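Hurkero Teardown Kit -- README for the recordings bundle

Hello, and thank you for trying the Hurkero kit! We put this bundle together for shops that take in old desktop towers and would like an arm to do some of the pulling apart, and we hope it saves you a few long evenings.

Inside you'll find 2,767 recordings in the folder called Kamel and 26 more in Bustis, which Yasmine Belkadi keeps apart for checking a new setup. Each one covers a single part, such as a hard drive in its caddy. 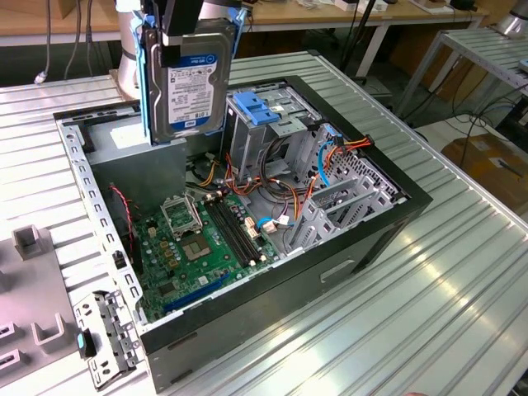
Please lay the tower on its side with the panel off before you start. The kit doesn't open cases (we get asked a lot), and it won't unscrew anything either.

File names begin with the part, then the station, then a running number. Mounir Naciri wrote the loader, and version 2 reads both folders without any extra settings -- just point it at the top level. 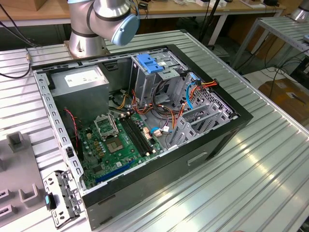 Cables are still the hard bit. If yours are bunched up near the drive cage, tuck them back by hand first and go slowly on the first run. We're working on it, and Nabila Radwan hopes to have a cable set ready in January.

Questions and bug reports go to Kyu-ri Bang, who reads every one of them!

Last updated November 28, 2022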